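Call for participants: Odd Neighbours, a record of unusual lives in Crichton

Senero is looking for people who live in Crichton, or used to, and who have at some point been thought of as odd by the people around them. We would also like to hear from people who have lived next door to someone like that. The accounts will go into a public archive and some of them into a book.

Crichton has had a name for this sort of thing for a long time. People moved here in the seventies because rents were low and the council left them alone. There was a house on the hill where everyone wore yellow, a man who walked backwards to work at the bus depot, and at least two households that kept no clocks. Most of what has been written about them was written by visitors, who stayed a weekend and went home with a funny story. We want the version told by those who were here.

The first round of the project collected 221 recorded interviews. They lean heavily towards the older streets near the harbour and towards people who arrived before 1990. This second round is meant to even that out.

Who we want to hear from

- Anyone who moved to Crichton so as to live in a way that was difficult elsewhere, whether or not it worked out.
- People who grew up in a shared house, a commune or a small religious group in the town.
- People who dress, travel, eat or keep house in a way that strangers comment on.
- Neighbours, landlords, postal workers, shopkeepers and bus drivers with something to tell.
- Newer arrivals, from the Latik estate in particular. We have very little from there.

You must be 18 or over. You don't have to live here now. You don't have to think of yourself as eccentric, and a good many people in the first round said they did not.

What taking part involves

You can do one of two things. The first is a recorded interview, which lasts up to 2 hours and takes place at your home, at our office or by telephone. The second is a written account of up to 700 words, typed or by hand. Handwritten accounts are scanned and sent back to you. If you have letters, leaflets, house rules, rotas or similar papers, we would like to copy those too. Please tell us before sending anything you can't replace, and put your name and postcode on the inside of the packaging as well as the outside.

Interviews are carried out by Rory Moncrieff, who did most of the first round. You will be sent the transcript and have four weeks to correct it or take things out. You may use another name. Other people you mention will be given another name unless they have agreed in writing.
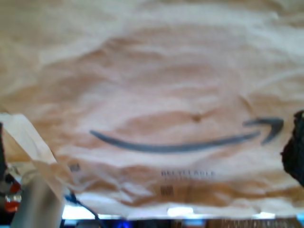

Payment and expenses

Interviewees receive £40, paid by bank transfer or in cash. Written accounts that are accepted receive £25. Bus and rail fares within the county are refunded if you keep the tickets. If you need someone to sit with a child or a relative while you are being interviewed, ask us first and we will agree a sum with you.

Where the material goes

All accounts are kept in the Clidano collection, which at present holds 1,335 items and can be read by appointment. Nothing goes online without separate consent. You can ask for your account to be closed to readers for a set number of years.

How to apply

Ring the office between 10am and 4pm, or write to Senero at the Clidano reading room, Crichton. Tell us in a few lines who you are, which years you lived here and what you would like to talk about. Applications close at the end of March. Everyone will get a reply.

Comments (3)

harbour_jean: The man who walked backwards was my uncle. He did it for his knees. I will be ringing.

T. Oakes: Can two people be interviewed together? We shared a house for nine years and remember it differently.

Senero office: Yes, that's fine. You would each be paid.

Related notices
Transcribers wanted, part time
Reading room opening hours
Notes from the first round of interviews
Lending us your papers: a short guide

Contact | Privacy | © Senero | Back to top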